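Skelden hand group, minutes of the December meeting

Held in the Bromton room, 4 p.m. Minutes of the last meeting approved with one fix: the spare sleeve was ordered from Pravura, not Safavi.

1. The thumb fault
Most of the meeting went to this, and it was a great discussion! For anyone who missed it: during the long grasp run the thumb kept closing after the stop command was sent. It closed slowly, and the operator hit the red button before anything got pinched, but the software stop should have done the job and it didn't. No one was hurt. The stick being held got a good squeeze and has been bagged and labeled.

The log shows the stop message arriving on time. The fingers obeyed it. The thumb driver was busy retrying a position read and did not look at its queue until the retries ran out, almost 600 milliseconds later. Finding that in one afternoon was lovely work, and the group said so.

The fault has been brought on again on purpose, 6 times in 29 tries, always after the hand had been running for a while. We don't yet know why the position read fails in the first place. Two ideas so far: a tired connector at the base of the thumb, or the sleeve bunching up and tugging on the cable when the wrist bends. People feel strongly about both (the connector camp is slightly bigger).

Agreed:
- Stop messages go to the front of the queue on every driver, thumb included.
- Retries limited to 4, then the joint goes limp and reports a fault.
- No hands inside the grasp area while the drivers are powered, even with a software stop sent. Red button first, then reach in.
- Sleeve to be rolled back for half of the next test runs so we can compare.

2. Floor pickup tests
Thin wooden sticks on carpet are still the hardest thing we do, and also the most fun to watch. The fingertip pads grip well once they get under the stick. Getting under it is the whole problem. Pickup tests may go on at low speed, under the new rule above. 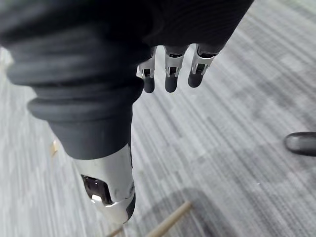
Page last changed: December, 4:29 p.m.

It was asked whether people may stand on the carpet during pickup tests. Yes at low speed, with the red button in someone's hand. Full speed stays off until item 1 is closed.

3. Parts
Safavi can send a replacement connector. Order it now and keep the old one for inspection. The Pravura sleeve is a looser cut and will be tried after the comparison runs, so we only change one thing at a time.

4. Any other business
The fault write-up will be shared with the Bromton arm group, whose drivers use the same retry code. They should check theirs before their next run.

Next meeting same room, same time. Please bring your logs!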